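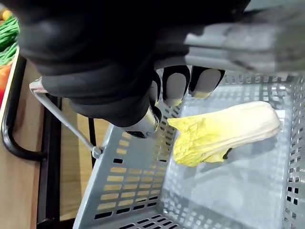
Reference > Robots and Automation > Teaching Methods > Teleoperated demonstration

Teleoperated demonstration

Teleoperated demonstration is the business of teaching a robot a job by driving it through that job yourself, from a distance, while everything it sees and does gets recorded. I've been doing it for a living for a few years now, mostly with groceries, so I'm writing this entry the way I'd explain it to a new starter over a cup of tea. You'll also see it called teleop, remote teaching or puppeteering (I like that last one best).

How it differs from hand guiding

There are two old ways of showing a robot something. In hand guiding, which the textbooks call kinaesthetic teaching, you take hold of the arm and push it where you want it to go. It's lovely for simple paths, and I still think everyone should try it first, but your own body is in the way of the cameras the whole time, and it's very hard to work ten robot finger joints with two human hands!

In remote teaching you stand back. You wear a glove, or hold a pair of controllers, or move a small copy of the arm that the big one follows. The robot's hand does what yours does, a fraction of a second later. The cameras get a clean view of the hand and the goods, and that view is what the robot will have to work from when it's on its own.

What gets recorded

One go at a task is called an episode. It holds the joint angles, the commands you sent, how hard the fingers were squeezing (if the hand has sensors for that) and the video, usually from a camera up high and another at the wrist. The wrist one is the one I'd fight for. From overhead you can tell that a hand is near a vegetable, but only from the wrist can you judge how the fingertips sit over it in the last few centimetres before they close.

For shop work an episode is short. Pick a thing off the shelf, put it in the basket, let go, come away. Or the other way round, taking things out of a basket and putting them back, which people forget to record and then wish they had.

The grocery set at Oddale

My own schooling in this was at a workshop in Oddale, on a project called Talukder, run by Nantana Boonchu. We made 1,413 episodes in one winter, and 775 of those were kept. New people are always shocked by that. I was too. But a demonstration where the operator dithers teaches the robot to dither, and Nantana was strict about it. If you stopped mid-air to think, out it went.

Leafy vegetables were the hardest for me. A tin is the same shape every time you meet it. A napa cabbage has a firm pale end and a frilly soft one, and when it's lying on its side in a basket you have to decide which part to go for, and how to turn the wrist so the fingers come down either side without catching the basket wall. I always went for the firm end. Tsehay Sisay, who had the station next to mine, went for the middle, and her cabbages travelled better, so I changed my ways in December. Green beans are another matter and I still grumble about them.

Baskets bring their own bother. The handle gets in the way, the sides limit the angles you can come in from, and a pale, shiny floor can throw back enough light to confuse a camera. We moved the basket a little between episodes so that the robot wouldn't just learn one spot by heart.

Operators

It takes practice. Our rule was 9 clean runs in a row before your recordings counted, and a break after 20 minutes, as tired arms make jerky data. Gamers tend to be quick at the start. Mitiku Negash had never touched a controller in his life and ended up the smoothest of the lot of us, so don't let that put you off.

Lag is the thing that spoils it most. Feel is the next thing. With many rigs you can't sense the squeeze at all, and you learn to judge it by eye from how the leaves move. Some gloves buzz when the fingertips meet something. The Brusis glove we had did this, rather too keenly for my taste.

After the recording

The kept episodes go into training, where a model learns to turn camera views and joint positions into the next small movement. This is known as imitation learning, or behaviour cloning in its plainest form. Its well-known weakness is drift: the robot strays slightly from anything it was shown, doesn't know what to do, and strays further. The usual cure is to record some recoveries on purpose, starting from a bad position and putting it right. I enjoy those, they're a bit like parking.

See also: Hand guiding; Imitation learning; Wrist cameras; Grasping of soft goods

Comments (3)

Hamdia Negussie
Nice to read one of these in normal words. Do you trim the start of each episode? We get a second of stillness on all of ours and the robot has learnt to sit there.

Meron Demissie
We had that on our Puma rig too, Hamdia. Trimmed the lot and it went away. I'm with Tsehay on grabbing the middle, by the way.

Hamdia Negussie
Thanks Meron, will try it on the onions first.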